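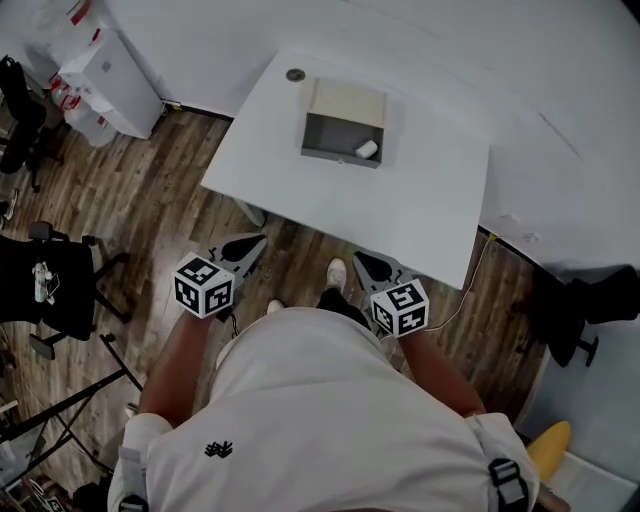 Box task, left gripper fault

Skorenow workshop, bench notes and photos
Posted Tuesday, June 11, 2024 by Jasper Claeys

We lost most of a morning's recordings on the box task to a loose marker cube. This page has the photos, plus what we know about the fault, for the people who weren't in the room and for anyone who has to use the same pair of grippers at Kleinschmidt next month.

The task is a short one. The operator stands at the white table with a gripper in each hand, the box is open, and the small white item goes in or comes out. The position of each hand is worked out from the marker cube on top of the gripper. If a cube moves on its mount, even slightly, the software still reports a hand position and the position is wrong. That was the fault. It gave no error.

What happened

Kacper Zalewska ran the first session and Lilibeth Yap took over after lunch. Between them they recorded 31 takes. The first ones look fine. After that the left hand starts to drift in the playback, a little at first, and by the end of Kacper's session the tips of the left gripper are passing through the side of the box. Since they obviously weren't doing that on the table, we first blamed the calibration and ran it again. The fresh calibration came out clean and the next take had the same problem.

Lilibeth found it by hand. She put the left gripper down to stretch her wrist, picked it up by the cube instead of the handle, and felt it turn. One screw under the cube had backed out far enough for the cube to rock. The right one was tight.

We think the screw was left short of tight when the cube was swapped in the spring. There was no thread lock on it. Jennylyn Cruzado, who did the swap, says the bottle had run out and she meant to go back to it. There was no line for it on the checklist, so it was never picked up.
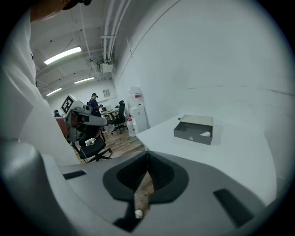
Gripper in use near the table, with the open gray box. Fluorescent lights and pipes overhead.

What we kept and what we threw out

Dexter Enriquez went through every take with the left and right tracks laid over each other. Five are good enough to keep as they are. The rest have some amount of cube movement in them and we have no reliable way to subtract it, because the cube didn't shift once and stay put. It rocked back and forth depending on how the wrist was turned. Dexter tried a correction on the worst stretch and it made the tips land in the right place at the start of the take and well off by the finish.

The bad takes have been moved to a folder called usomitz_hold. Please don't train on them. They haven't been deleted because the gripper camera video is fine, and Jennylyn wants it for a separate check on lighting.

The safety side

No one was hurt and nothing was broken. We are still logging it as a safety matter. These recordings are replayed on an arm, and an arm following the late takes would have driven its tool into the side of the box, or into the table if the offset went the other way. Replay at Flalitton is done at low speed with a person on the stop button — but they would have had no warning from the data that anything was off.

The replay planned for this week was called off by phone before anything had been loaded. It'll be rescheduled when we have a clean set.

Changes

Both cubes have been taken off, cleaned and put back with thread lock. We left them overnight before using them again.

Before each session, the operator now holds the gripper by the handle and tries to twist the cube with the other hand. Any movement at all means stop and get Jennylyn or Dexter.

At the start and end of every session there is now a touch check: bring the left and right tips together over the middle of the table, hold, and look at the gap on screen. If it reads more than 2 millimeters, the session is put on hold until someone has looked at it. We used to do this only after a calibration, and the fault didn't show up then because the cube happened to be sitting square.

The checklist on the shared drive has been updated. Throw away the old printed ones.

Still open

We don't know if vibration from the gripper's own fingers closing is enough to work a dry screw loose, or if it took a knock. Kacper remembers bumping the left gripper on the table edge early on, but not hard. Dexter is going to run one gripper open and closed for an afternoon with a dry screw and a paint mark on it. Results will be added to this page.

If you have used the left gripper since the spring swap, send me your session names. I'd like to look at the older takes too — the drift may have been there in small amounts before we noticed it.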